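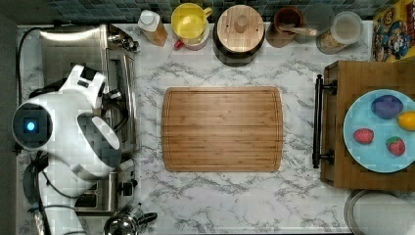
Home > Energy > Site Visits

Inside the Tultar geothermal plant

September | By a Zetutia staff writer

Print this page | E-mail this page

I have wanted to see a geothermal plant up close for years, and the open day at Tultar was even better than I'd hoped! The bus dropped 55 of us at the gate at 9 a.m. and we went straight out to the well pad, where you feel the hum in your boots before you hear it.

The deepest well goes down 2,685 meters. Hot brine comes up, gives its heat to a second fluid that spins the turbine, and goes back underground through the Skaris line - a loop I finally understand after seeing the pipes side by side. Our guide from Sotiropoulos, the firm that runs the place, let us stay in the control room far longer than planned (we had a lot of questions).

Lunch was bean soup in the old pump house. Next year they hope to take 300 visitors, and I'll be signing up early for the evening tour.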